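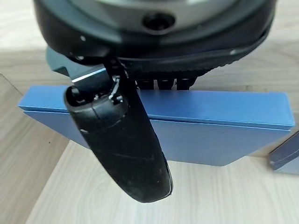
Storage and Filing at Jaltgate: A Gallery

The shared office on the upper floor of Jaltgate has been used by the Verstraete reading programme for a number of years, and a good deal of paper has gathered there in that time. The present gallery records the reordering of the room's storage. It is intended for members of staff and for visiting groups who book the room through the Jelska desk and who may wish to know what is kept where.

The work follows the filing plan agreed in February. Current papers are to be held in the low cabinets and older material is to be boxed and moved to the ground floor store. The plan allows for 26 binders in all, arranged by subject and then by year, with the earliest set beginning in 2000. Boxes awaiting removal should be labelled on the short side and should not be stacked more than five high.

Users of the room are asked to keep the floor clear in front of all cabinets – the doors open outwards and need their full swing.

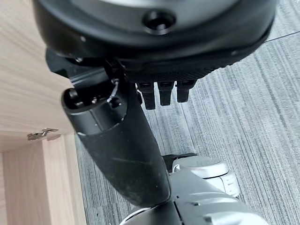
The floor at Jaltgate, grey.

The low units were supplied by Sketico and are to remain in their present position. Each compartment is to be given a number, and a printed list will be kept at the Jelska desk. Binders should be returned to the compartment from which they were taken. Where a binder is required for longer than 16 days, its number should be entered in the loans book, together with the name of the group.

The long cabinet of pale wood has one section open, with a dark navy-blue binder lying flat on its single shelf and the space beneath still free. Further along, a pair of doors is closed, and a taller cabinet in the same pale wood stands beyond.
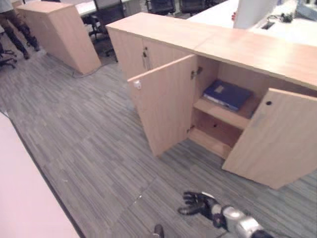 One user of the room has written to ask that binders be stood upright with their spines facing outwards, as it is tiresome to lift each one in order to read its label, and that the heavier volumes be given the lower compartments. Both suggestions have been noted and will be added to the printed list.

Requests for keys, additional shelves or replacement labels may be left at the Jelska desk. Groups with papers of their own in the room – including any stored before the present plan was agreed – are asked to collect or label them by 22nd January.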